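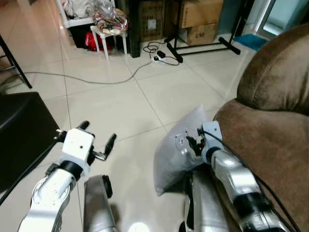

1/12/25 - lounge corner, Justhorpe

Tidied the seating end before the Bednárik visit. Job for today was the cushions and the floor.

Cushions

The pale one is the awkward one. It is smooth and slides, so it goes in last, after the fluffy gray one. Best to take it by a corner and keep it upright until it is over the seat. The ottoman stays where it is, clear of the walkway.

Checked the Prirer order sheet again. Inserts are listed at 715 g each, covers wash at 40. Two spare covers are still on the shelf from June. Ask whether the velvet can take a damp cloth before anyone tries it.

Floor

Glossy tile shows everything. Swept first, then went over it with the flat mop, following the grout lines. Black cable still runs across the tiles - needs a cover strip, 300 cm should do.

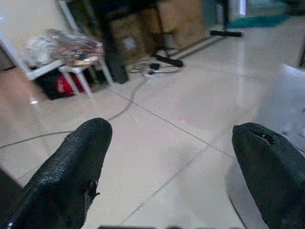 Chair

Round brown one, by the white table. Pink cushion in front with the print facing out, light gray behind it. Both lean on the backrest, over to one side, so there is room left to sit.
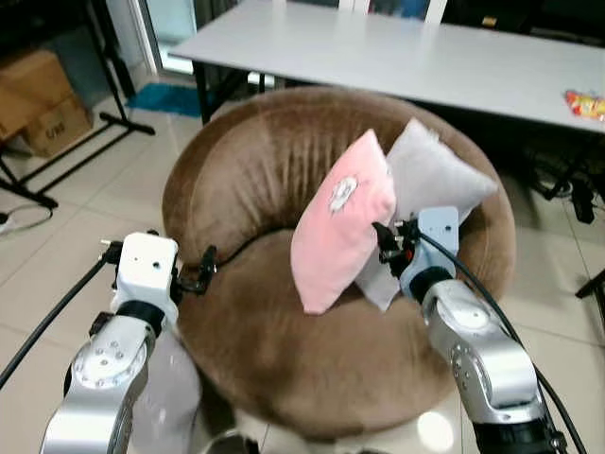
Round chair with pink and gray cushions, white table behind.

Still to do: snack packet off the table, order the strip, send the layout to Skustidness.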